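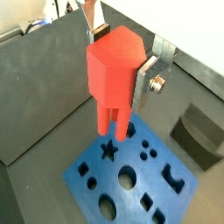
Dustance, the educational toy maker, has reissued its peg-and-board sorting set with looser tolerances and a revised set of pieces. The change follows a trial in which preschool rooms returned 2573 comment cards on the previous version, most of them about pieces that stuck on the way in. The company left the basic format alone. Each piece is still molded in a single color and still goes down into a flat slab, and the three-legged red piece with the hexagonal body remains in the set, along with the blue board. Its legs have the same rounded tips as before, but the clearance around each leg is now wider.

Lakmal Wanigasekara, who leads product design at Dustance, said the three-legged piece drew more comments than any other in the trial. A child who lines up two of the legs will often press down before the third is in position. In the earlier set the piece then wedged at an angle and had to be pulled free by an adult.

"We had specified the fit for a new piece and a new board," Wanigasekara said. "After a winter in a classroom, neither one is new. The plastic picks up grit and the edges burr a little. A fit that feels good in the box is too tight by spring."

The revised parts were cycled 2000 times each in the company's test room, with a leg check at the start and end of every run. Pieces were lowered into the board square, then at increasing tilt, until they no longer seated under their own weight. Dustance has not published the tilt figures but says the red piece now seats from a steeper angle than the old one did.

Molding has moved to Talukder, which also makes the storage trays for the line. The plastic is unchanged and keeps its matte surface. Gloss samples were tried and dropped after teachers reported glare under ceiling lights – a complaint that came up mainly with the darker colors.

The set is rated for ages 4 and up. Boards and pieces from the previous version can be mixed with the new ones, although an old board will keep its old fit. Dustance advises schools with both versions to mark the underside of the new boards before they go into shared storage.

Replacement pieces will be sold singly for the first time. Orders are handled by Dutora, the distributor for schools, which lists the red piece under part number 1276. Retail sets go to stores through Tendar beginning in December. Schools that took part in the trial will receive a replacement board at no charge – requests should go through Dutora and need to include the lot code from the original carton.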